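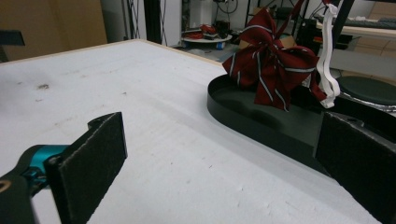

# Moving a hand-packing station to shared work with a robot cell

These steps cover the changeover of one accessory packing station, where small soft goods such as neckties are sorted, rolled and boxed. They are written for the shift lead. Cell programming is covered in the Waltine integration notes and is not repeated.

## Before you start

You need:

- the current task sheet for the station
- two operators who have worked the station for at least one full season
- write access to the Kioko queue
- a printed copy of the stop and restart procedure

Schedule the changeover at the start of a shift. The October intake is a poor time for it - returns volume is high and the operators will be pulled away.

## 1. Split the task sheet

Go through the sheet line by line with both operators. Mark each line R (robot), P (person) or S (shared). Picking a bunched tie out of a tray is usually S: the cell takes the first attempt, and the operator takes any item it rejects. Checking for stains, pulled threads and wrong labels stays P.

Do not mark a line R on the basis of a vendor demo. At the Pernolard site, untangling was marked R on day one and went back to P within the month.

## 2. Set the reject rule

In Kioko, open Station > Handoff and set the attempt limit to 2. After the second failed grasp, the item goes to the operator's side of the queue. A higher limit holds up the line and leaves the operator waiting on the cell.

Set the queue alert to 35 items. Over that level, the lead assigns a second person. The operator does not speed up to clear it.

## 3. Rewrite the job description

This step is often left until after startup. Do it now. The operator's day changes in these ways:

- less repeated reaching and rolling
- more inspection, and more time looking at a screen
- responsibility for stopping and restarting the cell

The last item is a new duty and has to be graded as one. Send the revised description to HR before the first live shift. Rotate inspection work every 63 minutes, using the timer in Jurko. Eye strain was the main complaint at Pernolard - wrist complaints fell, and the rotation was added later.

## 4. Run the first batch

1. Load the 781-piece mixed batch.
2. Run at reduced speed with both operators present.
3. Log every reject with a reason code. "Other" is allowed but needs a note.
4. Stop at the end of the batch, even if the cell is running well.

Review the log with the operators the same day. If one reason code dominates, go back to step 1 and change the marking on that line.

## 5. Keep manual skills current

Each operator packs one batch per week by hand with the cell off. Record it in Jurko as training time so it does not count against station output. When the cell is down, the station reverts to the old task sheet, so leave a copy at the station.

## Known issues

- Kioko does not carry reason codes over when a batch is split. Export the log first.
- The handoff screen shows the cell's pick rate by default. Hide it under Display > Operator view. Operators were reading it as a target.

Last updated Monday, July 6, 2026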